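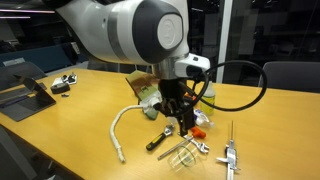

Notebook, January, 4:40 a.m. start

Lettering again. I'm putting this in the book while I still remember what I did, because last week I wrote "used the thinner one" and then stood there at five in the morning with four thin ones in front of me.

Order was a half-sheet for a retirement party at the Jumden bus depot, white buttercream, blue border, two lines of text. The order slip came through from the Zekerska counter in pencil, and whoever took it wrote "Thanks for 46 years" with a 4 that looks exactly like a 9. I phoned the counter before I piped anything. It's 46. Ninety-six would be quite a career!

So, new rule as of this morning, and I've taped it over the icing bench: any wording gets printed in capitals on the slip, read back to the customer out loud, and the customer initials it. If it comes in by phone, we text it back and wait for an OK. I don't care how busy the counter is. We've remade 5 cakes since the fall over wording, and only one of those was my spelling (I maintain that "congradulations" was the hour, not me).

Buttercream notes. Batch was 672 g butter to double that in sugar, splash of milk, pinch of salt. Too soft for script at first, the loops on the h and the k sank into each other on the practice board. Gave it ten minutes in the walk-in, beat it by hand with a spatula, much better. Don't put it back on the mixer after chilling, it goes full of air and the line breaks up in little pops. I did that on the first go and had to scrape it all back in the tub.

Color: the Skellska blue paste goes on getting darker after you mix it. I mixed to match the depot's card at 5:00 and by 6:15 it had gone nearly navy. Next time stop two shades early and walk away from it. I mean it, walk away, go do the rolls.

Tried the trick of pressing the words in with a toothpick first. Works great on a crusted surface, useless on a fresh one, the point drags up crumbs. What I ended up doing was writing it on parchment, laying the parchment along the top edge of the cake and copying straight down underneath. Kept my spacing honest, more or less. The "years" still crept uphill a bit. I put a swag of border under it and I think it passes.

Tip: the number 2 for script, number 4 for the border dots. THE NUMBER 2. Not the one with the dented end, that one spits left. I've put it in the scrap drawer, so if you find it there, leave it there please.

Box trouble too. The half-sheet boxes from Bednárik are a hair shallower than the old ones and the lid kissed the top of the rosettes. We have 64 of them left, so for now, flat borders on anything half-sheet, or put a strip of card in each corner to hold the lid up. I did the card strips on this one. Fiddly, but the rosettes survived the trip to the front of the shop at least.

7:50. Depot picked up. They read it, twice, and signed the slip. One of them asked if we could do a bus on the next one. I said yes before I thought about it, so now I need to work out how to pipe wheels that don't look like doughnuts. Might do the wheels in chocolate disks and just stick them on.

To do: more blue (small tub), ask the counter about pens instead of pencils, practice capital Gs, clean the turntable underneath as well as on top, it's grinding again.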